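Pre-purchase inspection checklist, Dobre sorting cell
January 9, 2018

1. Arm mounting. Pass. Bolts marked.
2. Emergency stop. Pass. Order a second for the far side.
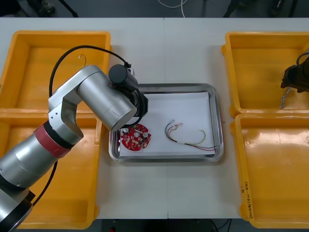

3. Consumables budget. The Ateck quote allows 54 bins a year, which is too many. Price four per table plus spares. The yellow ones have thick rims and rounded corners, so keep that pattern when comparing Trudau's offer. Trays: 99 each, no change.
4. Cable routing. Comment: allow for floor covers in the July order.
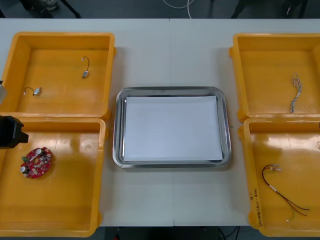

5. Guarding. Open. Arkov to quote separately, limit 2000 including fitting.
6. Spare gripper fingers. Not in either quote. Ask for a price per pair.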